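Home Forums Members Rules Log in
Search this forum Keywords Go

Small cloths in a woven basket - fold or drop in?

skravchuk_m
Basket has low walls, so a pile spills over the front. Does folding gain anything?

paraskevi_a
Yes. Fold in 2, then roll. Mine sit upright and I can pull one without lifting the rest.

H_Amaral
Disagree. Soft cloth unrolls as soon as its neighbour goes. I drop mine in by colour, darks to one side. Five seconds each.

paraskevi_a
Then they are rolled too slack. What depth is the basket?

skravchuk_m
Dastby, 340 mm long, about 157 mm deep. Handle slot at the front.

sota.imai
Keep folds below the slot or they catch. I would also work on bare wood - a textured mat drags the cloth.

H_Amaral
Agreed on the mat. Still not folding.

skravchuk_m
Table, cloths and basket:

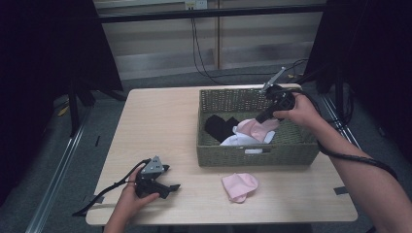
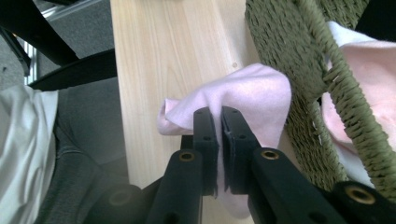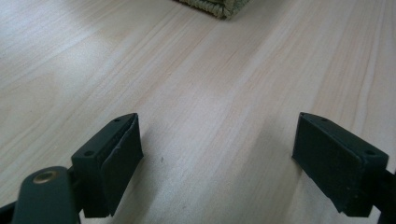

Basket with black, pink and white cloths (first), pink cloth close up (second), table grain (third)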